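Customer Support Agent (Help Desk), Lurnell 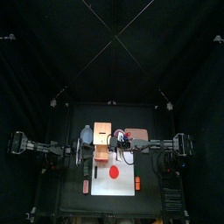
Table with white mat, black curtains on the sides.

Lurnell is looking for one more person for our help desk. We are a team of seven and we answer the tickets of 300 client companies, mostly small shops and offices who use our booking software.

Your work will be:
- reading new tickets and giving them the correct priority
- answering by email and sometimes by phone
- helping customers who can not log in or did not receive the reset email
- writing short articles for the help pages

You should have two years of experience in support, with any ticket system. Your written English must be clear, it does not need to be perfect. A second language is welcome.

The shift begins at 7 in the morning and you can work from home after the training. The training takes 31 days and is fully paid. The start is in November.

Please send your CV and one example of a reply you wrote to a customer (without private data) to Indira Hegde, Support Lead. Questions about the contract go to Hamish Rankin. We answer to every application.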